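Arroyo Cloth Handling - Recording Rules and Data Card

Version of Sunday, February 2, 2025
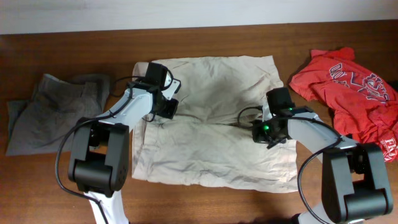

We wrote these rules for everyone who records two-arm cloth sessions for Arroyo, and we're really happy with how much cleaner the January batch came out once both sites followed them! Cetstead and Wundora used to have their own habits. Now there is one page, and it's this one.

What's in the set
98 episodes of spreading and folding everyday fabric on a tabletop. Each episode is 60 seconds or less. Episodes come with joint positions for both arms, gripper state, fixed camera video and a short text note from the operator.

Before you record
Check the emergency stop on both arms, every session, even if you only went to lunch.
Walk the cables through the full reach of each arm by hand. A loop that looks fine at rest can snag a sleeve at full stretch.
Leave other fabric on the table if the task sheet calls for it. We love clutter - it makes the set much more useful - but log every piece.
Lock the camera mount and don't touch it until the batch is done.

While recording
Hands stay off the table whenever the arms are powered. Yes, even for a tiny wrinkle.
Do not smooth the cloth between attempts. Start from whatever the last attempt left, unless the sheet says reset.
After 3 failed grasps in a row, stop and mark the episode "incomplete". Please keep it! Failed episodes are some of the best material we have.

Labels
Use plain color names and "cloth" unless you know the garment type. "Red printed cloth" is a great label. Printed lettering goes in the notes field, and only the letters you can read.

Known gaps
Very few thin or see-through fabrics. Lighting is nearly the same throughout. Episodes 6 and under use the old Brurer log format and need the converter script before loading.

Changes
Added the cable check
Moved the reset rule out of the task sheets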